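Network Basics, Week 2: Static Routes and the Default Gateway
Notes by Kevser Karakaya

A host compares the destination address with its own subnet mask. If both are in the same subnet, it sends the frame directly. If they are not, it sends the packet to the default gateway. 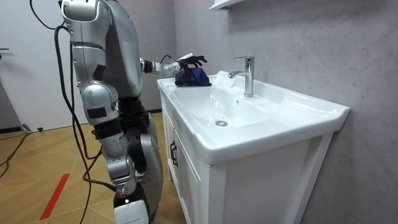 The router then looks in its table and takes the longest matching prefix. A static route is one that we type in by hand. It has an administrative distance of 1 on most routers, so it wins against OSPF for the same prefix.
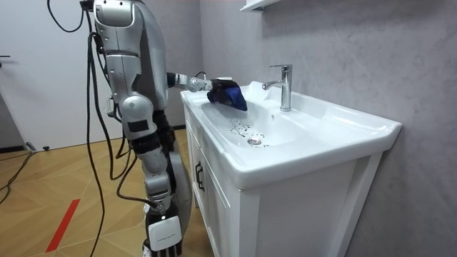
A floating static route is given a higher distance, for example 200. It stays out of the table until the main route is lost.

For the lab: draw the Pultdale topology and write the table of router 2.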